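Trucos para la encimera de madera (y lo que le rodea)
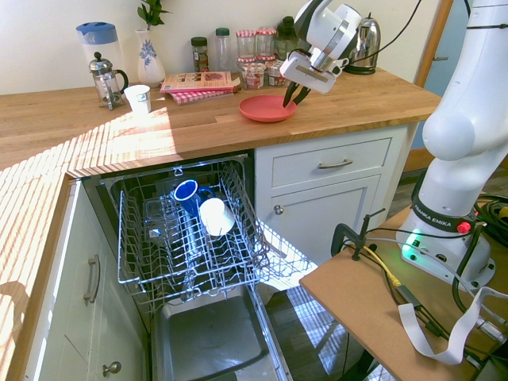

Encimera de madera con sol de lado. Cafetera de émbolo, jarra con filtro y los libros o cuadernos tumbados.

Apuntes rápidos, que me lo preguntáis mucho por correo y siempre contesto a medias. Van sin orden.

Aceite. Mineral, de uso alimentario. De oliva no, se pone rancio y huele. De girasol tampoco. Yo compro el bote de 200 ml de Delluris y me da para dos manos en una encimera de 173 cm. Trapo de algodón viejo, a favor de la veta, capa fina. Dejar toda la noche. Por la mañana retirar lo que sobre con otro trapo, seco.

Cada cuánto: cocina nueva, una vez por semana el primer mes. Luego una vez al mes. Luego cuando la gota de agua ya no se quede redonda encima. Esa es la prueba buena — una gota, dos minutos, si deja marca oscura toca aceitar.

Ojo con los trapos usados. Si es aceite de linaza se calientan solos hechos una bola y pueden prender. Extendidos fuera hasta que sequen, o mojados en un bote con tapa. Con el mineral no pasa pero cojed la costumbre igual.

Cercos de vaso. Si es blanco, la humedad está arriba: paño fino encima y plancha tibia sin vapor, pasadas cortas, mirando cada poco. Si es negro ya ha entrado. Lija de 120, luego de 180, luego de 240, y aceite. Lijar más ancho que la mancha o queda un hoyito que se ve a contraluz.

Manchas de café. Bicarbonato con un poco de agua, pasta espesa, diez minutos, frotar suave. Si sigue ahí, medio limón con sal gorda. Aclarar bien y secar en seguida. El limón se come el aceite, así que después una mano en esa zona.

Cafetera de émbolo. El filtro se desmonta, sí, entero. Desenroscar la varilla, separar las piezas, agua caliente y cepillo de dientes viejo. Una vez a la semana. El café que sabe a rancio casi siempre es la malla. Los posos nunca al fregadero — a la basura orgánica o al compost. Para sacarlos del fondo: un chorro de agua, remover, volcar en un colador.

Molienda gruesa. Con la fina cuesta bajar el émbolo y acaba el polvo en la taza. Cuatro minutos y servir todo, no dejarlo dentro.

Jarra con filtro. Tirar la primera llenada cuando se cambia el cartucho (en algunas son dos, mirad el manual). Fecha del cambio en un trocito de cinta de carrocero pegado debajo. La tapa también se lava!! por dentro coge una baba fina en la ranura. Fuera del sol si puede ser, salen algas verdes en verano. La mía en julio, en la nevera.

Plantas en la cocina. Si la maceta o el jarrón va sobre madera, un corcho fino debajo. La cerámica sin esmaltar por la base suda y deja cerco. Kimutai Mugo me escribió para decirme que usa los discos de corcho Lustby recortados con tijera, y van muy bien, los tengo puestos desde marzo. Agua de la planta: la que sobra de cocer verdura, fría y sin sal.

Libros de cocina. Tumbados si son grandes, de pie se les vence el lomo. Lejos de los fogones y del hervidor. Página pegada con grasa: papel de horno a los dos lados, peso encima, un día. Si hay mancha fresca, polvos de talco o maicena, esperar, cepillar. Las recetas que se hacen siempre, copiadas a mano y pegadas por dentro de la puerta del armario. Yo tengo ahí el pan, la masa de empanada y el arroz de Atieno Kashindye, que lleva clavo y cardamomo y un día lo pongo entero.

Juntas con la pared. Silicona neutra, no la ácida, que huele a vinagre y puede atacar según qué materiales. Cinta arriba y cinta abajo, cordón, dedo mojado en agua con jabón, quitar la cinta antes de que seque. Si la vieja está negra no se tapa, se arranca. Cúter y paciencia.

Pared blanca manchada — agua templada, gota de lavavajillas, esponja blanda, de abajo hacia arriba para que no chorree. La esponja mágica funciona pero deja brillo en la pintura mate. Probad en un rincon.

Lo que no hago nunca en la madera: lejía, amoníaco, vinagre a diario, estropajo verde, olla recién sacada del fuego. Salvamanteles siempre a mano, colgado de un gancho al lado de la placa.

Pendiente para otro día: juntas del fregadero y cómo afilar con piedra de 2.000. La piedra ya la tengo, me falta soltura.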